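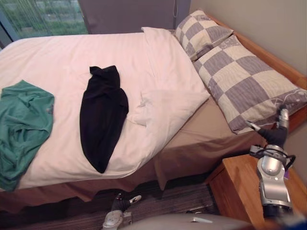 White duvet, green top, and a black garment still to be packed.

I used to be the kind of traveler who brought a different outfit for every meal. Then last September I took the slow train from Dulley to Ultville, 41 stops with two changes, and hauled a suitcase the size of a fridge up every staircase on the line. By the second change I was ready to leave it on the platform and start a new life without it!

So this time I set myself a limit. One shoulder bag, 61 dollars' worth of new stuff at most, and nothing that needs ironing. 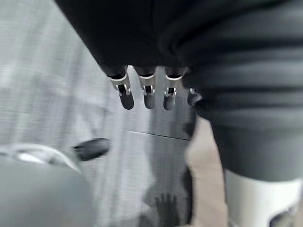
The bag I went with is the Leclerc weekender, a soft, floppy thing with one big pocket and a strap that digs in a bit after an hour. I nearly bought the Haroletti instead – it has a proper shoe section, and I do love a shoe section – but it weighs more empty than I like my bag to weigh full.

Clothes were easier than I expected. Two tops, one sweater, one pair of pants I can sleep in if the heating fails (it did, both nights).
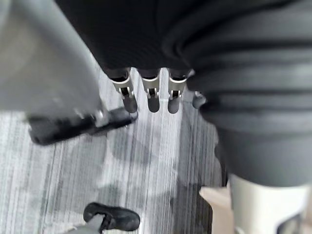
Ultville itself sits at 1,554 feet and gets cold fast once the sun drops behind the ridge, so wear the sweater on the train and save the space. Eat at the station cafe, too. The soup is thick, the bread is free, and they let you sit there with your one little bag until the last train goes.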